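right, quick thread about drapes, promised it ages ago and I've got 11 minutes before the bus

so. second week on the skills module at Stadero and the thing I keep getting marked down on is not the sutures. it's the draping. every time

everyone rushes it. sheet out, sheet down, on to the exciting bit. then you've got a fold sitting where your hand wants to be and you're fiddling with it for the rest of the station

things I've learned the hard way, no order:

open it towards you first, then away. hands stay inside the fold. I brushed my sleeve on the edge twice on Monday and had to bin both

once it's down DON'T slide it in towards the middle. out is fine, in is not. if it's landed wrong get a new one. yes they cost money. yes the Stestard packs are a pain to open with gloves on
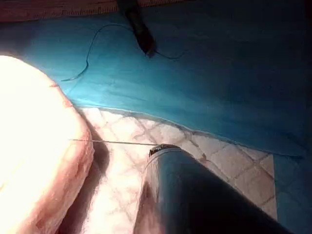
blue drape, white layer under it, bare skin left showing

look at the lower edge of the blue, slight bunching. that's the sort of thing I get pulled up on. smooth it while you're laying it, not after

also lamps. bright light on bare skin just bleaches out and you lose all the small creases. tilt it a bit, don't blast it straight down. took me a whole afternon to work that out

someone asked about brands. we've had Wuvico and Didenko sheets. Didenko sit flatter, Wuvico are stiff out the packet but stay put. no strong feelings

practise at home with an old pillowcase and a cushion. sounds daft, did it 9 times last night in front of the telly and my corners are much better

assesment is in December so plenty of time to get worse again

bus. will do gloves next, got opinions on gloves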